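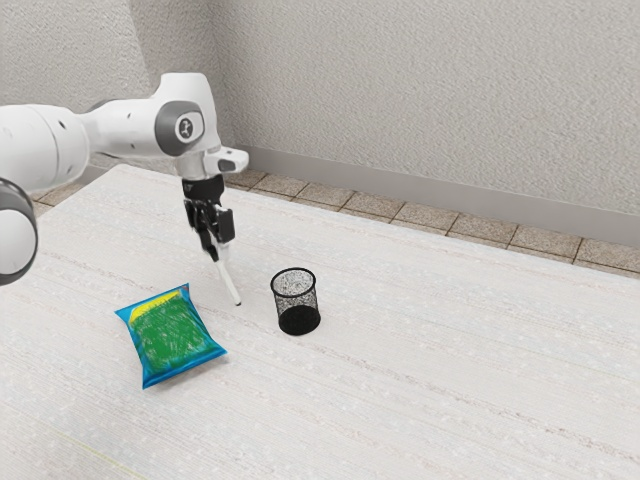
White arm over the white table, gripper pointing down.

Vellmont Makers' Hall: Monthly Walk-Through, Woodshop and Kitchen
Checked by Shona Bright, Mar 30, 2023

EXITS AND LIGHTS
Front door opens fully: OK
Back door opens fully: OK. The new push bar is a joy! One finger and it swings.
Exit signs lit: OK, both of them
Hallway clear: FIX. 3 boxes of donated yarn by the coat hooks. Lovely yarn, wrong spot.

FIRE
Extinguishers charged and tagged: OK
Smoke alarms tested: OK (loud, wow)
Fire blanket by the stove: OK, moved lower so shorter folks can grab it. Great idea from the Tuesday bakers.

WOODSHOP
Band saw guard: OK
Drill press key on its chain: OK
Dust bags under half full: FIX. Bag 2 was packed tight. Emptied it, please watch this one.
Push sticks at table saw: OK. Whoever made the new set out of scrap maple, they're gorgeous!
Eye protection: 11 pairs on the rack, 2 scratched and tossed

KITCHEN
GFCI outlets trip and reset: OK
Fridge at 37 F: OK
Knives in block: OK
Burn gel in first aid kit: FIX. Expired in March. On the shopping list.

Open items go to the Dastthorpe Street office. Recheck of the dust bags next week, before the birdhouse class.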